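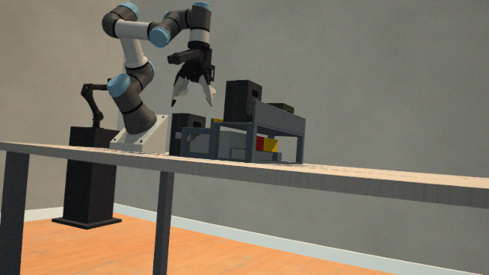

Section 4. Comparing Two Grippers in the Tolach Simulator

Last revised 2022-01-05

By the time you reach this section you should have the Cirkent bench scene loading without complaints and the main arm answering to the jog buttons. If the arm still sits there ignoring you, please go back to Section 3 and finish the controller setup, and don't feel bad about it, as that part takes most people a second try. What follows is the fun bit, where you put one gripper on the wrist, run it through a short pick, and then do the very same thing with the other one!

We compare the Athumani and the Dodent, both two-finger models. They use the same wrist mount in the simulator, so you can trade one for the other without rebuilding the bench.

4.1 Before you start

1. Save a copy of the scene under a new name. You will be glad of it later.
2. Open the Tools panel and choose Athumani.
3. Set the tool offset from the gripper's data sheet. The panel does not fill this in for you, however much it looks as if it has.
4. Send the arm to its high waiting pose and open the fingers all the way.

Note: The slim black arm on the pedestal behind the table is not used in this section. Leave its controller switched off.

4.2 The approach

5. Turn the wrist until the gripper points straight down. Look at it from the front camera and again from the side camera – a small tilt is easy to miss from only one of them.
6. Lower the speed to the second-slowest setting.
7. Bring the gripper down toward the fixture in short steps, and stop while there is still a little clear air under the fingertips.
8. Check both fingers against the metal rails before going any lower.

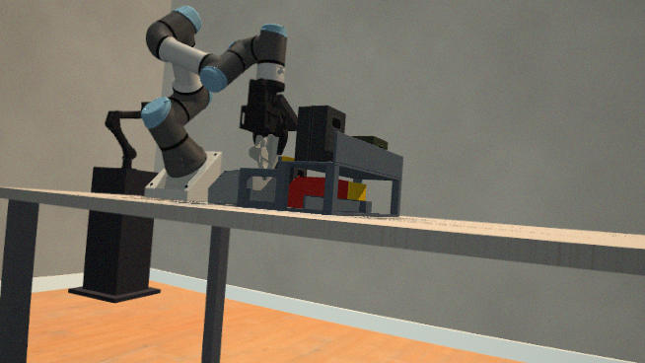

9. Close the fingers partway and compare the gap with the width of the piece you mean to pick. If it looks lopsided, back up, nudge the arm sideways, and come down again.
10. Close fully, lift, and save the run with the gripper's name in the title.

Caution: Do not jog sideways while the fingers are down between the rails. Always raise the arm first. The simulator will stop on contact, but the run is spoiled and has to be started over.

4.3 Changing over

11. Return to the waiting pose, choose Dodent, and enter its own offset.
12. Reload your saved scene and repeat steps 5 through 10 at the same speed.

Note: Each run log holds 1,000 samples. If yours reaches 1,290 or so, recording was left on after the lift, and you can trim the extra from the File menu. Keep both logs together in one folder, as Section 5 asks you to open them side by side.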